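Ticket 126 - Kukside laundry, folding area
Subject: Jeans coming out twisted after the switch to Sorkeo
Opened by: Rosalind Rosenthal
Status: open, back with supplier

September, first entry. Drasberg's rep says the twisting in our denim is down to "overloading at the wash stage." I doubt it. We have put more than 1,000 pairs through the same drums at the same load size, and the complaints only started when we changed detergent.

Checked so far: load weight, spin speed, water level. All as before. Drasberg asked me to cut the spin time by 2 minutes. Did that. The next batch still needed every leg pulled straight by hand before folding.
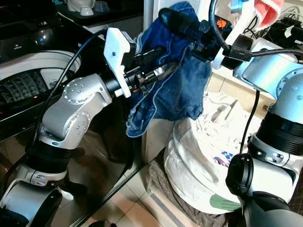 Jeans held up over the pile, bunched and twisted. Fraying at the hem.

The rep's answer to the fraying was that it is "probably a style feature." Maybe so. Some jeans are sold that way, and the faded patches could be too, so I am leaving both out of the complaint until I can compare against a new pair. The twisting stays in.

Next entry, 4:15 p.m. Brinkmann suggests turning the jeans inside out and closing the zippers. Sounds like something off a care label, but it costs nothing. Set aside 7 pairs to run that way, old detergent, normal spin.

Not closing this on a phone call. Drasberg still owes me the dosing sheet for Sorkeo - I have asked for it twice.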